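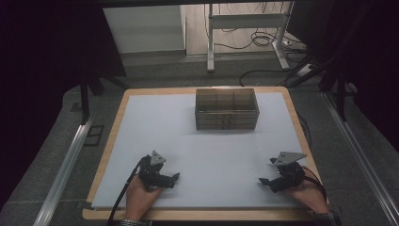 Cendgate's sorting work moved to the second table in August, and the count for the divided box task now stands at 321 finished examples. The target for the first training run is 501, so there is a way to go.

Each example is one person doing the task from start to finish with a gripper in each hand. Everyone begins the same way: grippers open, facing each other, box at the far side of the board. Please hold that position for a moment before you move. Recordings that begin mid-reach have to be trimmed by hand, and Girard has sent back 41 of them so far. 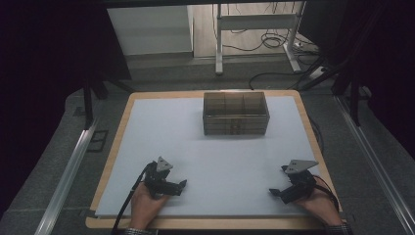
Mistakes are fine to keep. If you drop a part and pick it up again, carry on and finish. Only stop if a cable catches or you have to let go of a gripper. Mark those as failed in Dolon before you start the next one, and don't delete the recording.

We would also like more variety in how people reach into the compartments. Most examples so far fill them left to right, and the model trained on the early batch does the same even when the left side is already full. Start wherever you like.

Sessions are 2 hours with a break in the middle. Sign up on the Zarlow calendar by the end of the day on November 11, 2022. Evening slots are still open.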